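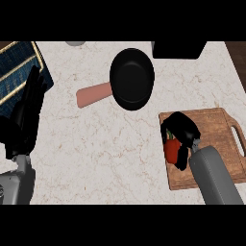

Loretta Ridgeway writes that she would come to the Umstead cooking class every week if it started half an hour later, and four other people on the Tuesday list have asked for the same thing. We plan to move the start to 6:30 from the next session.

Report to the Koster Fund, Wednesday, May 4, 2022

Since January we have run 24 evening classes at two sites, Umstead and Brodlow. Total attendance was 143. Spending on groceries came to $2,344, which is under budget, mostly thanks to donated rice and beans. Knife skills and one-pan suppers filled up first. The bread class did not fill and we have dropped it.

Still open:
Brodlow needs a second sink before the health permit can be renewed. The plumber's quote is due next week.
5 families are on the waiting list for child care.
The Spanish recipe sheets are at the printer.

Hazel Brannigan will send the receipts separately.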